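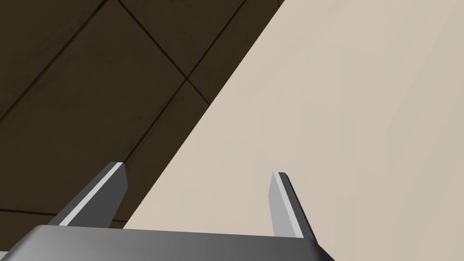

Do I need any experience with robots to take part?

None at all, and for half of the spots we would like people who have never driven one.

I'm Yaowalak Sombatkul, and I run the teleoperation study at the Desidon lab in Skametti. We're looking for people to come in and drive a simulated robot arm around a simulated room, pick things up, put them down again, and tell us afterward what drove them crazy. You get paid for it, and there's decent coffee (I buy it myself, so I can vouch for it).

What we're trying to find out

When you train a robot policy from human demonstrations, you're stuck with whatever the human could see at the time. In August we ran a pilot where everyone drove using the wrist view alone, meaning the view from right behind the fingers. We collected 600 demonstrations that way. The grasps were good! The part before the grasp was a mess. People went hunting for the object, backed off, came in from a strange side, and then the policy we trained on those demos learned to go hunting too. My colleague Nikola Delić plotted the paths of the gripper and they looked like someone had dropped a ball of yarn.

So the new study asks a simple thing. If the person driving gets a second view from farther back, but the policy still only gets the wrist view, do we end up with a better policy or a worse one? I used to be sure the answer was better. Then Borislav Vlachou pointed out that a driver with more information may do things the policy can't possibly learn, like swinging straight toward an object that isn't in the wrist view yet. We've argued about it long enough that we'd like some data.

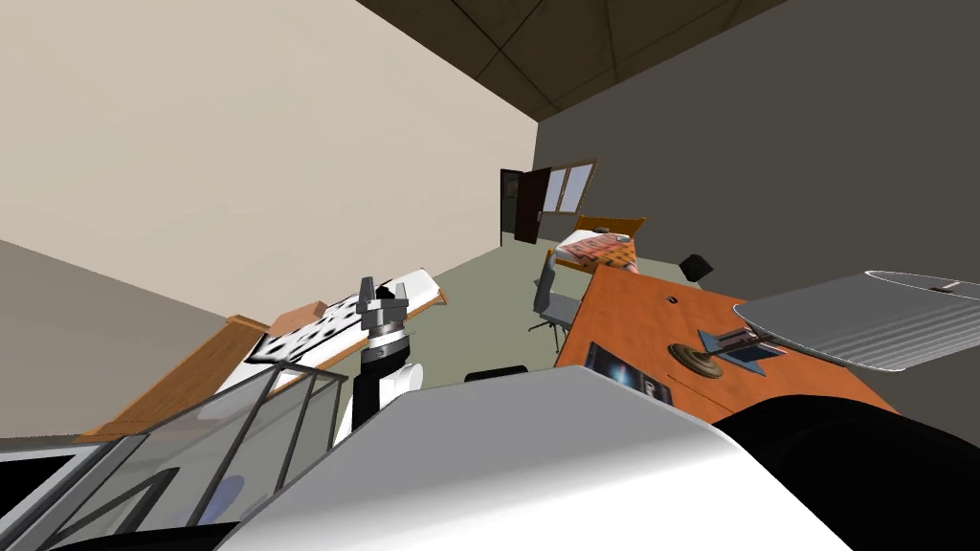
The second half of the question is about the drivers themselves. Do you look at the far view only while you're getting close, and then drop it? Do you switch back and forth the whole time? We log which view is on your screen and when, and we'll ask you about it at the end of each session, because the logs and what people remember don't always match. I would really like to know why.

What you'd be doing

You sit at a desk with two hand controllers and a monitor. No headset - we tried one and too many people felt sick. The first session is mostly practice. You learn to move the arm, turn the wrist, and open and close the fingers, and you get as long as you like to knock stuff over. After that you get a written instruction for each run, something like "move the pencil next to the book," and you do it. Some runs go fine and some don't. If a run falls apart, you press the reset pedal and go again. Please don't apologize when that happens, everyone does and we keep the failed runs on purpose.

There are six sessions in total, each one an hour long, spread over three weeks. You can pick mornings or evenings. We do need you for all of them, as the later ones compare your driving to how you drove at the start.
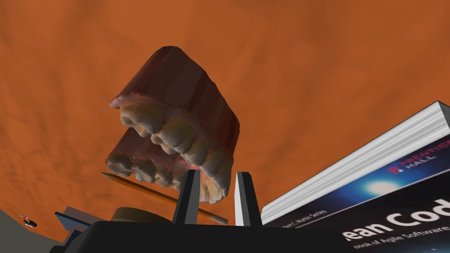

Close approach from the wrist view in the simulator: dentures, a pencil, and a copy of Clean Code.

Who we're looking for

Adults who can use both hands comfortably for an hour with breaks. Glasses and contacts are fine. You need to read everyday English well enough to follow a one-line instruction. For the experienced group, I'm after people who have spent real time on teleoperated arms, excavators, drones, surgical trainers, that kind of thing. If you're wondering whether your thing counts, write and ask me. One of the best drivers in the pilot ran a forklift.

You can't take part if you were in the August pilot (sorry, I know some of you wanted to come back) or if you work at Desidon. Partners and roommates of people who work here are okay.

What you get

The pay is 100 dollars for each session, paid at the end of that session, so if you have to quit partway through you keep everything up to then. We cover bus fare, or parking in the Arnell garage next door. You'll also get a write-up of the results in normal language, and I'm happy to show you your own gripper paths if you're curious.

What we keep

We record the motion of the controllers, what was on your screen, and your spoken answers to the questions after each session. We don't film you. Your name is kept apart from the recordings, and Anil Shetty, who looks after our data, is the only one who can connect the two. The motion data will be released with the paper so that other labs can train on it. The voice recordings won't be. If you change your mind you can ask Anil to pull your data, and that works up until the release.

How to sign up

Send me a few lines through the contact form on the lab page and put "far view" in the subject. Tell me which group you think you belong in, whether mornings or evenings suit you, and anything you've driven that has a joystick on it - I do want to hear about it. We have room for around 100 people and we start in January 2026. Dušan Perić does the scheduling and will write back to you with a short consent form and a few dates.

The lab is on the second floor of the Stoyanova building, and there's an elevator to the left of the main entrance. The buzzer says Desidon. Hold it down for a second or it won't ring upstairs.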